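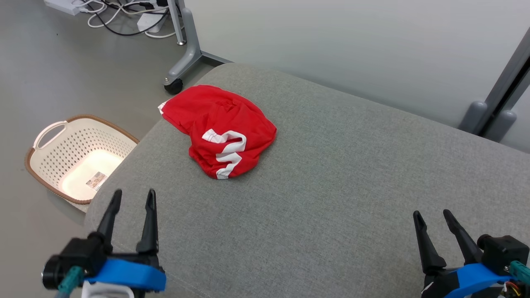
Chapter 2
Sorting, Folding and Putting Away

In this chapter you will learn to
Sort clean clothes by owner and by type
Choose and prepare a folding surface
Fold shirts, shorts and other knit garments
Stack and store folded clothes so they stay flat

Key terms: knit, woven, grain, crease, face side, file fold, rest time

Chapter 1 ended with the clothes clean and dry. In most homes this is where the work slows down. Washing and drying are done largely by machine, and a person only has to load, set and unload. Folding is done by hand, one garment at a time, and it is easy to leave for later. A shirt left in a heap overnight takes on creases that folding will not remove, and it may have to be ironed or washed again before anyone wants to wear it.

Tzu-hsuan Tang ran the linen room at the Karnis guesthouse before she began teaching household management. She asked each new class to keep a laundry diary for the month of January. Students wrote down when a load came out of the dryer and when the last piece from that load went into a drawer. One student, with a family of five, recorded a gap of 40 hours for a single load of sports clothes. The folding itself took less than half an hour. The rest was waiting time, with the clothes on a chair, then on a bed, then back on the chair.

You will keep the same kind of diary as you work through this chapter. A blank form is printed at the end of Section 2.

Where folding gets done

Few homes have a table set aside for laundry. People fold on beds, sofas, ottomans, kitchen counters and the tops of washing machines. Any of these can work if the surface is clean, dry and wide enough to lay a shirt out flat with the sleeves open.

Height matters more than most people expect. A low seat or ottoman is fine for a few pieces, but a full load means bending forward again and again. If the surface is below your knees, kneel or sit beside it. Padded tops have one other drawback. The cushion gives under your hands, so it is harder to press a sharp crease. Fabric with a slight texture does help in one way - it holds slippery knits in place while you fold.

Keep the basket within arm's reach, on the side of your weaker hand. Take one garment out at a time. If you tip the whole load onto the folding surface you lose the space you need, and the pieces at the bottom are pressed into new wrinkles by the ones on top.

Starting from a heap

Clothes rarely come out of a basket in a shape you can fold. Sports shirts and shorts are often the worst. They are light and stretchy, and they tend to come out of the wash partly inside out. Before folding, do the following:

Find the waistband or the neck opening.
Hold the garment up by that edge and shake it once or twice.
Check that the face side is out. Printed stripes and numbers should be on the outside, unless the care label tells you otherwise.
Lay it down and smooth it from the center toward the edges with a flat hand.

Stripes and side seams are useful guides. On a garment with bands of a second color, line up the bands on the left and right halves and the fold will usually be straight.

Before you read on

Take one shirt and one pair of shorts from your own clean laundry. Fold each the way you normally do and set them aside. You will compare them with the methods in Section 1, which begins with the basic rectangle fold and then moves on to the file fold used for shallow drawers.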